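Emora – wrist camera perception for kitchen objects

Maintainers: Fedir Hordiienko, Firouzeh Azimi
Last update of this file: 7 July 2025

What is in the package

Emora takes wrist camera images and gives back one mask per object, plus a grasp score for the gripper. It was written for the Nouri controller but it can run alone. The model was trained on 1,000 labeled images, and 700 of them contain clear glass. Glass is still the hardest class for us – the edges double and the highlights move with the camera.

Typical input

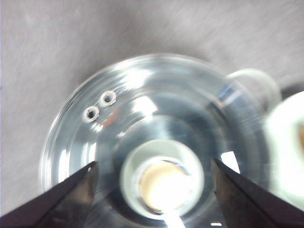
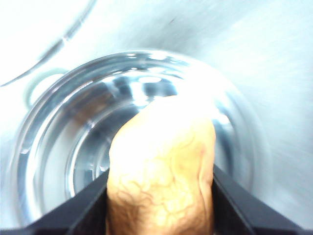

Bread roll on a plate, beside a pot with a glass lid:

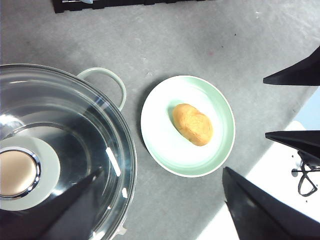 Labels

There are 14 classes. Gripper fingers have their own class and must be masked before the grasp score is computed. If you skip this step, the score becomes too high near the fingertips. Reflections belong to the object which carries them.

Running

Start the camera node first, then emora_infer with your config file. Set glass_mode to on for bowls and lids. The default is off, and we forgot to change it in the June release.

Known problems

Very bright areas are sometimes split in two masks. Loose cables are labeled as background.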